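¿Sirven de algo las mallas de espuma de la fruta?

Pregunta de Yuzuki Kamata, diciembre de 2019
Guardo las mallas amarillas de las peras en una caja de poliestireno. Dicen que protegen copas en una mudanza. No me lo creo del todo – ¿alguien lo ha probado?

Respuesta 1
Para copas, no me fiaría. Es espuma finísima y se deshilacha por los extremos.
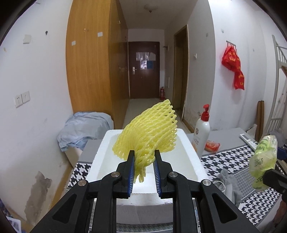
Yo las uso entre frascos pequeños, y aun así con papel alrededor. La caja me parece más útil que las mallas.

Respuesta 2
tíralas, ocupan sitio

Respuesta 3
Mi cuñada envolvió 16 vasos así y llegaron bien. También iban con toallas, así que a saber.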